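GAME PRODUCTION 2 - UNIT 5 HANDOUT
Porting a Finished Game to a Second Platform

Instructor: Yatziri Cisneros
Lab sessions: Ekow Ackah

Read this before the lab. The Bright build and the bug sheet are in the course folder. Bring a laptop that can run the profiler from Unit 4.

1. What counts as a port

A port is a version of an existing game made to run on hardware or an operating system it was not written for. The design is already settled. The levels, the script, the music and most of the art exist. The work lies in the code that talks to the machine, in memory, in controls, and in the rules set by the platform holder.

Three related words get mixed up in student papers, so please use them this way:

Port: same content, new platform. Small changes are allowed where the hardware forces them.
Remaster: same game, with improved textures, sound or resolution. Often released together with a port.
Remake: the game is built again, usually in a new engine. Design changes are normal.

A single release can be both a port and a remaster. Say so if it is.

2. Who does the work

Many ports are done by an outside studio. The original team has usually moved on to its next game, and the people who know the old code may have left the company.

Our running case in this unit is Truvholm, a turn-based role-playing game made by Clatbridge for desktop computers. The handheld version was contracted to Pedport, a porting studio. Clatbridge kept approval over text, art and anything that changed how a battle played. Pedport owned the engine work, the controls and the submission.

The contract listed what Clatbridge had to hand over at the start:

Full source code, with its history
Source art files as well as the exported ones
The original audio project files
All localized text in one format
A list of third-party libraries and their licenses
Any known bugs left in the shipped game

The audio project files arrived late. Until they came, Pedport worked from the compressed files in the shipped game, and part of that work was thrown away. Expect an exam topic on handover lists.

3. The audit

Before a schedule is signed, the porting team takes the game apart on paper. At Pedport this was the job of two engineers and one artist. They looked for:

Calls to the operating system that have no match on the new platform
Libraries with no version for the new processor
Peak memory use, and the scene where it happens
Load times from slow storage
Text that becomes too small on a handheld screen
Anything that assumes a mouse

The Truvholm audit produced 56 items. Of those, 11 were marked as blockers, meaning the game could not ship until they were fixed. The worst was the world map, which loaded every region at once. That was fine on a desktop machine and far over the limit on the handheld.

An audit item should be one sentence long and name a file or a scene. "Performance is bad in places" is no use to the person who gets the ticket.

4. Memory and frame rate

Memory comes first. If the game does not fit, it does not run, and a frame rate cannot be measured on a game that does not run.

Common steps, in the order we will try them in the lab:

Compress textures in the format the new hardware reads directly
Remove assets that are loaded but never shown
Stream large areas in pieces
Share one copy of sounds and fonts between scenes
Lower texture size, starting with objects far from the camera

For the world map, Pedport cut the regions into tiles and kept only the tiles near the player in memory. This brought a new problem - fast travel now had a pause while tiles loaded. Clatbridge agreed to a short fade to cover it.

Pick a target frame rate and keep it. A steady lower rate is easier to play than a high rate that drops in every fight. Profile on the real device. Numbers taken from a desktop emulator are not accepted in lab reports.
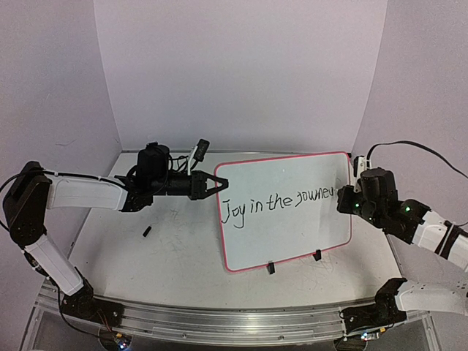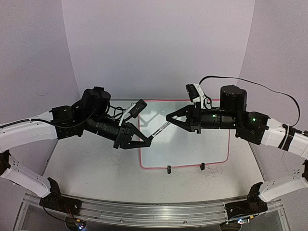

5. Controls and screen

Truvholm's menus were built for a mouse. Players hovered over an item to see its details, dragged it to a slot and right-clicked to drop it. None of this works with a stick and four buttons.

Pedport listed every action in every menu and gave each one a button. Where there were more actions than buttons, the less common ones went into a small submenu. Confirm and cancel stayed on the same buttons throughout the game. Check this in your own projects, as it is the most frequent fault in student builds.

For text size, test at arm's length on the handheld itself. Dialogue boxes in Truvholm went from four lines to three so that the letters could be larger. Long lines then had to be split again in every language. German and Russian took the most time.

6. Certification

Each platform holder has a list of technical requirements. The exact lists are confidential, but the usual topics are known:

What happens when the device goes to sleep and wakes up
What happens when a controller disconnects
How saving is shown to the player
Correct names for buttons and hardware
Behavior when storage is full
User accounts and age settings

A failed submission costs time, as the build goes back in line. Truvholm failed its first submission on sleep mode. If the device slept during an autosave, the save was damaged. The fix was small, but Pedport had to test every save point in the game again before sending the new build.

7. Lab task

Work in pairs. Bright is a short puzzle game built for desktop and supplied with full source.

Step 1. Run the game from start to finish and note peak memory.
Step 2. Write an audit using the rules in section 3.
Step 3. Mark the blockers and say why each one is a blocker.
Step 4. Fix one memory item and one control item.
Step 5. Profile again on the lab handheld and record both results.

Hand in the audit, the two fixes as separate commits, and one page comparing the results. Put both names on the page. Questions on the build go to Ekow Ackah - he is in the lab until 5 on session days.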